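Who Fills the Back Pews? Seating and Attendance at Skirkilach Chapel
Final report, Religion in Everyday Life
Emiko Ikeda
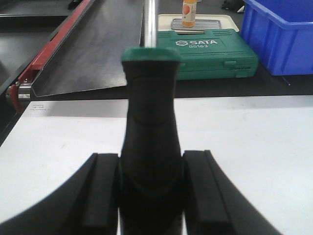
My original proposal promised to explain why people go to church. My instructor wrote "smaller" in the margin. I came back with why people go to one church, and got "smaller" again, underlined. This report is therefore on where people sit at Skirkilach Chapel, and whether sitting there has anything to do with how often they come.

Background

Skirkilach was built for 300 people in a decade when 300 people came. On an ordinary Sunday in the spring there were 40. The pews are bolted down, so the congregation can't be gathered into anything smaller, and the pastor preaches across a good deal of varnish to reach them. The reading for our course treats the back pew as the home of the lukewarm. Kamata, the textbook we all bought, calls it "the threshold seat" and gives it two pages. I grew up in a back pew and took this a little personally.

Method

I attended the late morning service through the end of June and marked a seating chart during the opening hymn and again during the sermon. I also handed out a one-page survey and did interviews over coffee in the hall. The survey asked how often people attended, how long they had used their usual seat, and why. An early draft had a question on strength of belief, from 1 to 10. The first person to try it wrote "depends on the week" and I took it out.

I didn't mark the chart during prayer. This was my own rule, and it cost me some data on latecomers.

What I found

The back 3 rows were the fullest in the building, and the people in them were among the most regular. Several had been in the same spot since before the carpet. Their reasons were knees, grandchildren, the heater, and being near the door for ushering. One woman said she liked to see who was missing so she could call them on Monday. I had her down as a threshold person until then.

The front was mostly visitors, who didn't know any better, and one family with a very short child.

The people who came least often had no fixed place. They sat wherever there was a gap beside someone they recognized. When I asked one man about his usual seat he said he'd have to come more often to get one, and I've quoted that in every presentation of this project so far.

Problems

The sample is tiny. People also knew I was watching, and in my second week two couples moved forward a row "to help." I had planned a comparison with Irulham, a much larger church with 700 seats and a balcony, but they wanted a letter from the department and the letter arrived after the semester ended. Balconies will have to wait.

I also sat in the back every week, for the view. By the end a man I had never interviewed was saving my place with his hymnal, and I'm counted in the last two charts.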